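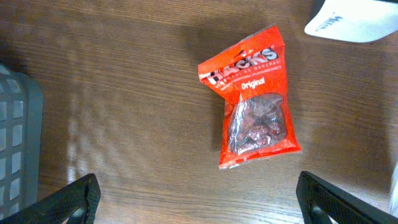 Sweets on a wooden table.

Thread on distances in self-catering listings. I have been rewriting the text for our two-bedroom let in Pletham and have had to work out what "ten minutes from the beach" means. Long, and mostly about tape measures.

The old wording was "ten minutes' walk to the beach, one mile from the village". I inherited both figures with the property. Neither says where it starts, where it stops or which way you go.

Starting with the mile. A mile is 1,609 metres to the nearest whole metre. The previous owner's mile was drawn with a ruler on a map, from the centre of the roof to the centre of the church. You cannot walk it. A field of sheep and a drainage channel are in the way.

By road, front door to shop door, it is 2,145 metres. Surveyor's wheel, out and back, mean of the two runs. The runs differed by four metres, which I put down to the cattle grid.

So "one mile" was short by a third of a mile, and always had been. No guest ever complained about it in writing. Several did ask if there was a quicker way to the shop, and I now take that as the same complaint.

The difference matters most to people arriving without a car. The bus from Perkstead stops outside the shop and goes no nearer. With a case on wheels, a third of a mile on a lane with no pavement is a fair part of the journey.

Next, the beach. "The beach" could be any of four points: the top of the path, the foot of the path, the edge of the shingle, or the sand. The sand moves with the tide, so it is no use as a datum.

I settled on the foot of the path, by the lifebelt. It is fixed, and it is the first place where you can put a bag down and say you have arrived.

House to lifebelt by the path: 600 metres. That one came out so round that I did it again on another day. Same result, give or take the length of my shoe.

600 metres is well under ten minutes on the flat at an ordinary pace. It is not on the flat. The path has 177 steps, timber-edged, uneven rise, with a handrail on the seaward side for the lower part only.

Ten minutes down is therefore a decent figure for an adult carrying towels. It is wrong for the way back, and nothing in the old listing mentioned that there was a way back. 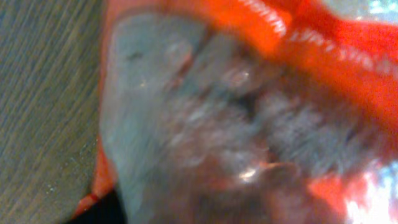
Close-up, with wood grain at left.

On timing. I don't like quoting minutes at all, but the booking site makes it compulsory. Cutska gives you a box marked "minutes to nearest beach" and will not take a blank, a range or a letter. One whole number.

It also doesn't say if the number is for walking or driving. I asked. The reply said hosts should use "whichever is most relevant to guests". For us driving is the larger number, as the road goes round the headland to the car park at the far end.

I timed the walk with whoever was willing. Eusebio Cuadros, fit, no bag: seven minutes down, nine up. Rozália Čierny with a pushchair: turned back at the first step, and took the car.

The second of those is the more useful result. A pushchair user has no walking time from our door, only a driving time, and a single box cannot hold that.

What I have put in the box is 15. That is the slower of the walking times I would expect from a mixed family group, uphill. It pushes us down the results when people sort by nearest beach. I can live with that.

The property two doors along says 5. It uses the same path. I have not raised it with them.

A word about method, as I was asked the last time I posted on this. The wheel is a plain one-metre circumference type with a mechanical counter. Check it against a steel tape on level ground before you begin. Mine read long by three parts in a thousand, and I corrected for that.

On steps a wheel is hopeless. It either jumps or gets lifted, and in both cases you lose length. I taped the stepped section along the slope in short lengths and added them up. Slow work, and you want a second person at the far end who doesn't wander off.

Phone apps: I tried two. On the open road they agreed with the wheel well enough. On the path, under the trees, one of them had me walking across the bay. If you use an app, look at the line it has drawn before you copy the total.

Steps should be given as a count and not as "some steps". "Some" was the word in our old listing. A guest with a bad knee can make a decision with a count. They can't with "some".

State the handrail too, and which side it is on going down. If there is a landing or a bench, say how far along. Ours has one bench, a little over halfway down, facing a hedge.

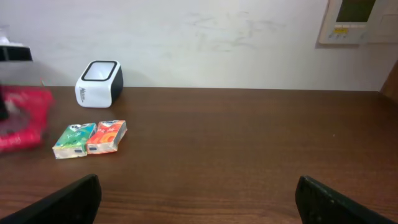
Howard Bickerstaff: Surely most people just look at the map on the listing, see the blue bit is close, and book. Have you ever lost a booking over a third of a mile?

Not that I know of, Howard, but I wouldn't know. People who read a listing and move on don't write in. What I can see is the questions from those who have booked, and more than half of last season's were on distance or parking.

Also, the map on the listing is deliberately vague. Cutska moves the pin until the booking is paid for. Ours was showing on the beach side of the path, at the bottom. Anyone measuring from the pin would have got a distance of nearly nothing and no steps.

You can't move the pin yourself. You can say in the description that it has been moved, and I have: "The map marker is approximate. The house is at the top of the cliff path." Two sentences, and they come ahead of anything about the view.

Back to the listing. Parking gets the same treatment. "Parking nearby" has become "one space beside the house, surfaced with gravel, reached by a gate which opens inwards". Roof boxes are fine. Vans should ask first. The awkward part is the turn off the lane, so that is described as well.

"Close to local amenities" has gone altogether. In its place is a plain list with a distance for each, all from the front door, all by road or public path: shop, bus stop, pub, cash machine, nearest petrol, nearest chemist.

The last two are both in Perkstead. I have given those by road only and in miles, as no one is going to walk to either. Everything you might walk to is in metres. Mixed units look untidy on the page, but people think in both, and I have labelled every line.

Opening times are a trap. The pub kitchen shuts for the winter at the end of October and the shop goes to mornings only. A distance to a closed pub is of limited value. I have put "seasonal" against both and left the hours to them.

The sea view took longer than the distances. The old text said "sea views throughout". There is a sea view from the front bedroom and from the upper landing. From the sitting room there is one if you stand. From the kitchen there is a shed.

New text: "Sea view from the front bedroom and landing. Partial view from the sitting room." I left the shed out on grounds of length.

Kamonchanok Kaewsai, who stayed with us in spring, read the draft and made one correction I had missed. The lane between us and the shop is unlit from the last house onward. It is in now: "No street lighting. Bring a torch." The distance hadn't changed but after dark it is a different walk.

She also asked why I gave the distance to the lifebelt and not to where you can swim. Fair point. At low water there is a long stretch of shingle and then flat wet sand, and I have no single number for that. The listing says "further at low tide" and links to the tide tables.

I am still not happy with "further". I may give the two extremes, spring high and spring low, once I have been down with the tape for both.
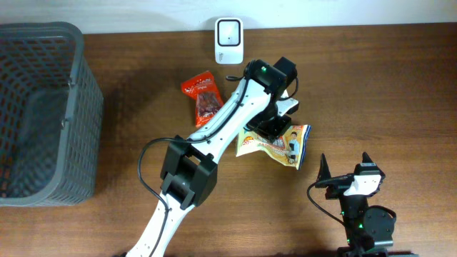
Snack bag and dark grey basket on a wooden table.

The wording as it stands, last edited 18/07/2026, for anyone who wants to borrow the layout:

"Shop and bus stop: 2,145 metres by lane. No pavement, no street lighting. Beach: 600 metres by public footpath, including 177 steps. Handrail on the lower section only. Not suitable for pushchairs or wheelchairs. Step-free access to the beach is by car, from the car park at the far end."

It is longer than what it replaces and a good deal less pretty. Rigoberto Huanca, who looks after several lets along this coast, thinks it reads like a planning notice. He suggested I put the view first and the steps last. I have moved the view up by one line.

Things left to do. Measure the car park to the sand, including the boardwalk. Find out whether the boardwalk is taken up for the winter. Get a clear width for the gate at the top of the path, which is the kind you have to shuffle round.

Also the gradient of the lane, for cyclists. I have a level and a length of straight timber, and I would rather borrow something better. If anybody near Pletham owns a clinometer, send me a message.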